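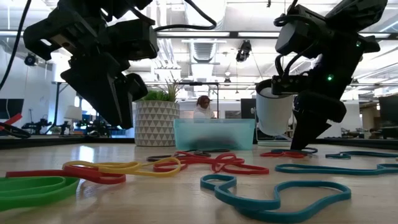 Kobina Aryee wrote in to ask whether the Pusance hardwax oil holds up on a worktop, or only looks good for the first month. Two coats went on in December, and the top has been in daily use since.

Application
The 8-ounce tin covers more than expected. Wipe on thin, wait, buff off the excess. Sanding past 180 grit reduced absorption and left the second coat patchy. Odor is moderate and gone by morning. 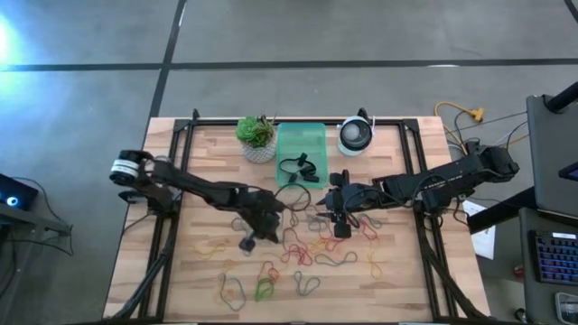 Wear
Coffee left overnight marked the Clastasdale oil I used before. Pusance showed a faint ring that came out with a gray pad and a dab of fresh oil. Hot mugs still leave a haze. Scratch resistance is average. Sheen is low and even, a little warmer than bare wood. 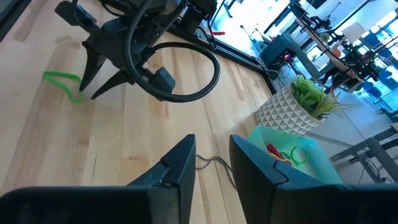 Verdict
Easier to repair than varnish, less resistant to heat. The lid seals poorly, so decant what remains. Recommended for desks and benches, with a recoat once a year.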